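Notebook - egg handling, bench side
05/02/2019

Aim for today: settle how we move eggs between the yellow trays and the clear bins before the Korketti order starts properly. The old card flats are finished. They go soft in the cold store and we lost 13 eggs off one stack last month.

Trays are the Gillix pattern, open lattice, round cups with posts between. They rinse through well and dry standing on edge. One tray beside one bin, long sides more or less together, nothing else within reach. Brown eggs only today, the white ones are all spoken for at Deltwood.

Tried the tray set at a slight angle to the bench edge. It makes the rows easier to follow from where I stand, and the side of the bin is close enough that an egg is only over bare table for a moment. Back rows full, front rows left open.
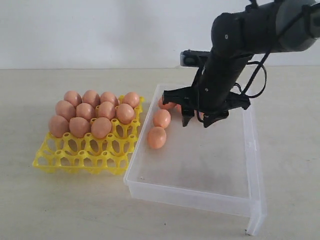

BIN, LOOSE EGGS

The clear bin has a flat floor and no cups, so the eggs lie on their sides in it. Four in a line along the left wall is all right. I would not want a second layer on top without padding. Odoi sell a ribbed mat that might do, 248 for a pack of 100, but it would need cutting down. Ask for a sample first.

Putting an egg down in the bin wants more care than putting it in a cup. The cup guides it. On the flat floor it can turn as you let go - lower it until it touches, wait, then release. Start at the wall and keep to the wall.

Cups next. The posts stand up between eggs and keep most of them off each other, but the bigger ones still touch. Leaving a gap here and there gives you somewhere to get hold. With every cup full the middle eggs are awkward to lift without rubbing a neighbour, and that is where I would expect hairline cracks to start. I have been keeping spare cups at the front and odd ones further in.

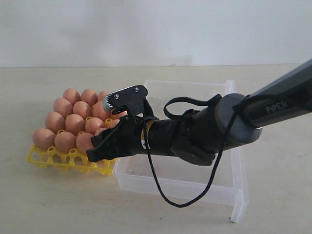

Araba Agbenyega thinks the gaps are a waste of tray and would sooner fill from the back corner, every cup, and empty in the same order, so that there is always a free side to work from. Fair point. It only holds if people do keep to the order, and on a busy morning they take whichever egg is nearest. Will run a full tray her way and mine and candle both lots afterwards.

Other notes. Eggs should go in the cups upright, blunt end up. If one has gone over on its side, it sits high and catches the next tray when you stack. 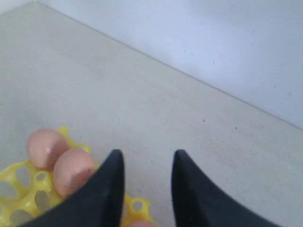
Check each row from low down before stacking, as it is hard to judge height from straight above. Marks on the shell: wipe dry with a cloth, put aside if it does not come off, candle before deciding. No washing at the bench.

Still to do:
Weigh 23 eggs from the next lot and note which ones are tight in the cup
Ring Odoi re mat sample
Glenys Ellwood to have the candling lamp back by the end of the week
Find out if the trays can go through the hot wash or only warm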